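# Cutting mat vs. vinyl cloth for a shared hobby table

**clisotness_dan** – 1st September

We have a shared table at the Uvirley sewing and repair group and the top is in poor shape. It gets used for pattern cutting, light glue work and paperwork. I have a budget of 98 dollars and want to cover it once and leave it alone for a few years.

Options I have priced:

- PVC tablecloth by the yard, flannel back
- Clear vinyl over the existing top
- Self-healing mats butted together
- Hardboard sheet, sealed

Constraints: the table has rounded corners, so anything rigid needs to be cut to shape. It also has to come off if the landlord wants the original top back. What holds up?

**ostrowski_a**

Flannel-backed PVC is fine for glue and useless for cutting. A rotary blade goes through it on the first pass. If cutting is the main job, cover the table with something cheap and put one mat on top where it's needed. Don't butt mats together. The joint catches the blade and the edges curl at different rates.

Clear vinyl reacts with some finishes. If the top has old varnish on it, test a square in a corner for two weeks before committing. I had a sheet bond to a shellac top and it took the finish with it.

– Arlo Ostrowski

**Zamora_bench**

Disagree on butted mats. I've run two side by side for years. Tape the underside with cloth tape, full length, and store nothing hot on them. The curling people complain about comes from sun through a window or from an iron.

Hardboard is the right answer for a permanent top. It isn't the right answer here if it has to be removable, unless you fit battens underneath to locate it.

**ostrowski_a**

Taped mats work on a table that one person uses. On a shared table someone will lift a corner to get a pin out and the tape lets go. After that you have a step in the surface.

**tran_ansel**

A few notes on wrinkles, as they come up every time someone asks about soft covers.

Soft sheet goods ship rolled or folded. Rolled is better. Ask the shop for a tube, even if it costs more. Fold lines in PVC can take months to relax and some never do. Lay the sheet out flat in a warm room for a day before trimming. Trim oversize, wait another day, then trim to final.

Wrinkles matter for cutting and for tracing. For everything else they're cosmetic. Ours has a few and the table still does its job as a place to put things down.
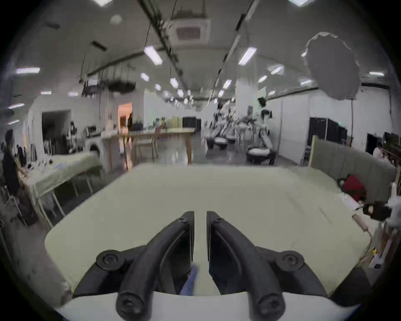
## Fixing methods, in the order I'd try them

1. **Elastic hem.** Sew a channel, run flat elastic, pull over the edge. Works well on rounded corners. Comes off in seconds. Shifts a little under heavy leaning.
2. **Table clamps.** The spring kind. They get in the way of knees and fabric.
3. **Double-sided tape on the underside only.** Holds well. Leaves residue on bare wood.
4. **Staples under the lip.** Best tension by far. Not an option for a landlord's table.

For a cover with any weight to it, I'd use number one with a strip of shelf liner under the middle to stop it walking.

Ansel Tran

**Zamora_bench**

Shelf liner breaks down. The foam type turns to crumbs and sticks to the finish. Use a rubber rug underlay if you must use anything.

**tran_ansel**

Fair point on the foam type. I meant the woven one, and should have said so.

**clisotness_dan**

Useful, thanks. Two follow-ups.

First, color. The person who does the ordering wants white. I'd prefer something mid-tone. Is there a practical case either way?

Second, has anyone used the Cuvusport bench sheet? It's sold for garages but the thickness looks right.

**ostrowski_a**

White shows every mark and throws glare under overhead tubes. Pale green or gray is easier on the eyes, and both dark and light thread show up on it. Avoid patterns. You will lose pins in them.

**hemline8**

I'd still go white. You can see the dirt, so it gets wiped. On our gray one the glue spots stayed until they were hard.

Cuvusport: I have had the sheet since last October. Heavy, lies flat within hours, smells of rubber for the first few weeks. Chalk wipes off. Tailor's wax doesn't. Ballpoint is permanent. It dulls pins if you push them into it, so keep a separate pinning board.

**Zamora_bench**

The smell is a real problem if fabric sits on it overnight. Wool picks it up. Air the sheet outside first.

**clisotness_dan**

Decision so far: mid-tone flannel-backed PVC from a tube, elastic hem, one good mat kept at the end nearest the window.

**Zamora_bench**

Window end is the wrong end. See my note on sun.

**clisotness_dan**

Other end, then. I'll measure the overhang this week and post the cut size before I order.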